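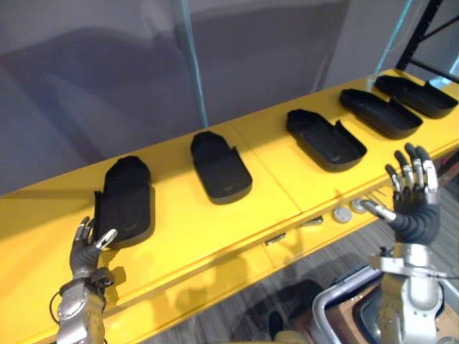 Handling Notes, No. 32

Thread on the Boltix Flurka kit, version 2. We ran it at the Vostville site on a legged robot with two arms and multi-fingered hands. The work was molded trays on a bench, then tote handling near the floor. Paid for from our own budget, no discount.

What you get: a grasp library, a two-arm coordination layer, a calibration tool and a log viewer. No hardware. Flurka runs on the robot you already own, provided the hands report finger position and you can reach the joint controllers. Check that second point before ordering. Some vendors lock it.

Price is 189 dollars a month per robot, billed by the quarter. Support is by email. Phone support costs extra and I did not try it.

Setup took an afternoon. Most of it went into hand calibration, where each finger is driven to its stops and the offsets are saved. The tool does the left hand first and will not let you change the order. If it fails on the right hand, it makes you start over from the left. Annoying, and already in the ticket queue when I reported it.

The tray task is a good test. The parts are matte black with low walls and a rounded toe, shaped something like a slipper. There is not much edge to grab. Flurka's default is to pinch the wall and tilt the tray up before lifting. The left hand does this well when the open side faces the robot.

With the toe facing the robot, the default pinch slides. You have to write a custom grasp or turn the part first. The grasp editor is fine for this. You set contact points on a mesh, pick which fingers carry load, and save. The docs cover the thumb in a single paragraph, which is too little, as most of my bad grasps were thumb placement.

We logged 600 tray grasps over the trial. I am not posting a success rate, because we changed the lighting and the grasp file partway through and a single number would be misleading. The failures I reviewed by hand were mostly depth errors on the black surface. Glare off a shiny tabletop does not help either. Budget time for lighting.

The idle arm. By default Flurka holds the free hand up and open near the front edge of the bench while the other one works. It keeps a short path to the next part. It also sits closer to fixed hardware than I like. There is a keep-out setting under the workspace menu. Draw the zones yourself. The automatic ones missed the front face of our table.
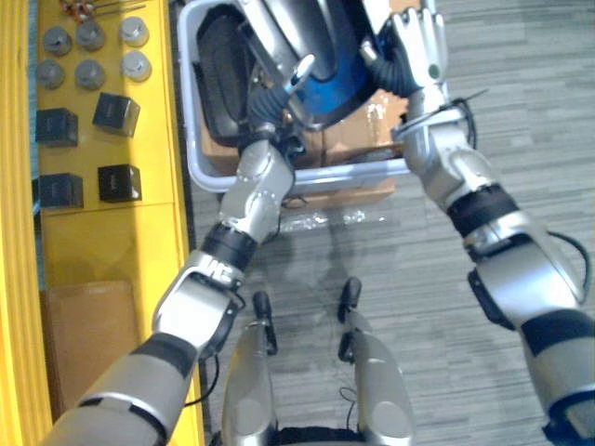 Photo: Satish Kashyap

Tote handling is the part I would pay for. Both hands close on the rim, and the coordination layer treats the bin as one rigid link between the wrists. Grip force is shared and you can cap it per hand.

The load matters. Our tote had flattened cardboard in the bottom and a large rounded part on top of it. Flurka asks for a mass and a center of mass before the lift. If the contents can shift, enter a range. Entering a single value with a lopsided load gave us a slow roll toward the heavy side and then a fault stop. The stop itself was clean.

Floor clutter is your problem. The kit plans for the arms and the bin only. Foot placement stays with the robot's own controller, and Flurka has no idea what is on the carpet. Loose packaging should be picked up before a run.

Cables: the planner ignores anything strapped to the outside of an arm. There is a padding value per link. Raise it if you have loops hanging off the forearms. I set mine too low the first time and found the warning in the log, under "info" for some reason.

Compared with Stoica, which we used before: Stoica has better docs and a friendlier editor. Its two-arm mode moves the hands in sequence, so a wide tote gets twisted on the way up. For single-hand bench work I would stay with Stoica. For bins, Flurka.

Open items with Boltix: calibration order, log levels, and an export format for custom grasps that something else can read. They say the export is planned for October. I am keeping the subscription for one more quarter and will post the grasp file for the trays once I have cleaned up the thumb contacts.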